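Die Drachenfrucht

Also, angefangen hat das Ganze mit meiner Schwiegermutter, wie eigentlich alles bei uns. Sie hatte am Telefon gesagt, sie bringe den Kuchen mit, den Sekt bringe sie auch mit, und ich solle mich »einfach nur ums Obst kümmern«. Einfach nur ums Obst! Wer meine Schwiegermutter kennt, weiß, dass das eine Prüfung war. Beim letzten Mal hatte ich Bananen hingelegt, vier Stück, ganz hübsch im Kreis, und sie hat mich den halben Nachmittag angeschaut, als hätte ich eine Dose Ravioli aufgemacht.

Ich bin also zu De Smet gefahren. Das ist der Laden hinten an der Umgehungsstraße, wo die Äpfel einzeln in Papier gewickelt sind und man beim Reinkommen automatisch leiser spricht. Draußen war Januar, so richtig, mit Matsch und allem, und drinnen lag der Sommer in Kisten. Papayas, Kumquats, irgendetwas Haariges, dessen Namen ich mir nicht gemerkt habe. Und mittendrin die Drachenfrüchte, pink wie der Lippenstift meiner Tante in den Achtzigern, mit diesen grünen Spitzen, die aussehen, als wollten sie gleich losfliegen.

»Darf man die drücken?«, habe ich gefragt.

Der Mann in der Schürze hat kurz überlegt. »Man darf«, hat er gesagt, »aber mit Gefühl.«

Mit Gefühl. Ich stand da bestimmt zehn Minuten und habe gedrückt. Ich hatte ja überhaupt keine Ahnung, worauf ich achten sollte! Bei einer Avocado weiß ich Bescheid, bei einer Melone klopfe ich und nicke dann so, als hätte die Melone geantwortet. Aber bei einer Drachenfrucht? Die erste kam mir hart vor, die zweite auch, die dritte gab ein bisschen nach, und da dachte ich, das ist sie. Oder sie ist hinüber. Eins von beiden.

Ich habe sie genommen. Dazu noch etwas Rundes, halb orange, halb gelb, das kein Schild hatte. Der Mann hat es gewogen und einen Preis genannt, und ich habe mich nicht getraut zu fragen, was es ist. So bin ich nun mal. Ich habe auch schon mal einen Mietvertrag unterschrieben, weil mir die Nachfrage peinlich war.

405 Gramm wog die Drachenfrucht. Das weiß ich noch, weil ich auf der Heimfahrt im Bus den Bon gelesen habe wie andere Leute einen Liebesbrief. Die Tüte hatte ich auf dem Schoß, beide Hände drum herum, und bei jeder Kurve habe ich sie ein Stück fester gehalten. Eine Frau gegenüber hat gelächelt. Sie dachte wohl, da sitzt ein Hamster drin.

Zu Hause kam dann die Tellerfrage. Wir haben genau eine gute Schale, die aus Skikthorpe, von der Hochzeitsreise, und die war weg. Nicht kaputt, nicht verliehen, einfach weg. Ich habe im Schrank gesucht, im Keller, hinter den Einmachgläsern, sogar im Ofen (fragt nicht, da findet sich bei uns manches). Gefunden habe ich eine Fonduegabel, die Gebrauchsanweisung von der Küchenwaage, so eine alte Barell, und ganz unten die roten Plastikteller vom Kindergeburtstag. Die in Blumenform, mit den runden Blütenblättern.

Ich habe so einen Teller in der Hand gehalten und mir vorgestellt, was meine Schwiegermutter dazu sagen würde. Dann habe ich die Drachenfrucht draufgelegt, nur mal zum Probieren, und bin einen Schritt zurückgegangen. Pink auf Rot! Eigentlich geht das nicht, das hat man mir schon in der Schule beigebracht. Aber die Frucht saß da wie eine Königin auf ihrem Kissen, und ich fand, sie sah sehr zufrieden aus. Die runde kam daneben, direkt auf die Marmorplatte. Auf dem Teller hätte sie bloß gestört.

Jonas, mein Mann, kam rein, hat geguckt und gesagt, es fehle noch Grünzeug. Ich habe gesagt, Grünzeug sei an den Spitzen dran. Darüber haben wir dann eine Weile diskutiert, über Minze vor allem, und ob man für sechs Blättchen Minze noch mal in den Matsch rausmuss. Muss man nicht. Das habe ich gewonnen.

Aber die Reife hat mir keine Ruhe gelassen. Alle paar Minuten bin ich hin und habe noch einmal gedrückt, ganz leicht, von der Seite. Gab sie nach? Hatte sie vorhin auch schon so nachgegeben? Oder hatte ich sie inzwischen selbst weich gedrückt, mit meiner ganzen Fürsorge? Irgendwann um halb drei, eine halbe Stunde vor der Ankunft, habe ich mir geschworen, die Finger davon zu lassen. Um zwei Minuten nach halb drei habe ich wieder gedrückt.

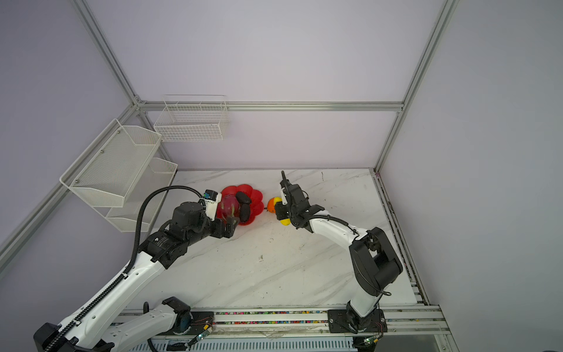 Titilayo Chukwu meint, man solle sowieso nie drücken, man solle schauen: Wenn die Spitzen anfangen, braun und trocken zu werden, sei die Frucht so weit, und wer vorher schneide, der esse eben gefrorenes Wasser ohne Eis. Das hat sie mir allerdings erst hinterher geschrieben, als alles schon gelaufen war, und dazu noch, dass sie ihre immer mit Limette isst und dass Minze eine Frechheit sei. Die Nachricht habe ich Jonas zweimal vorgelesen.

Um drei hat es geklingelt. Meine Schwiegermutter kam rein, der Mantel voller Schneeregen, den Kuchen vor sich her tragend wie eine Monstranz. Sie hat mich geküsst, links, rechts, und dann ist sie schnurstracks in die Küche und hat vor dem roten Teller haltgemacht. Lange. Ich habe den Kühlschrank brummen gehört.

»Den hatten wir auch«, hat sie gesagt. »Den Teller. In Gelb. Da hat der Jonas immer seine Mandarinen drauf gehabt und die Kerne unters Sofa geschnipst.«

Und dann hat sie, das schwöre ich, den Zeigefinger ausgestreckt und die Drachenfrucht gedrückt. Ganz leicht. Von der Seite.

»Und?«, habe ich gefragt.

»Keine Ahnung«, hat sie gesagt. »Ich hab so was noch nie gegessen.«

Wir haben sie dann zusammen aufgeschnitten, sie hat gehalten und ich hatte das Messer. Innen weiß, mit den schwarzen Pünktchen, und geschmeckt hat sie nach sehr wenig, ein bisschen wie Kiwi, die man durchs Telefon isst. Meine Schwiegermutter hat drei Stücke genommen. Das runde Ding haben wir liegen lassen, weil keiner von uns dreien zugeben wollte, dass er nicht wusste, ob man es schälen muss.

Beim Kuchen kam dann heraus, wo die gute Schale war. Sie hatte sie im Herbst mitgenommen, mit Pflaumen drin, und seither stehen bei ihr die Schlüssel drauf.

Weitere Geschichten
Der Mietvertrag
Tante Gerdas Lippenstift
Zwei Nächte in Skikthorpe
Was im Ofen war
Kleine Kunde vom Melonenklopfen
Mandarinenkerne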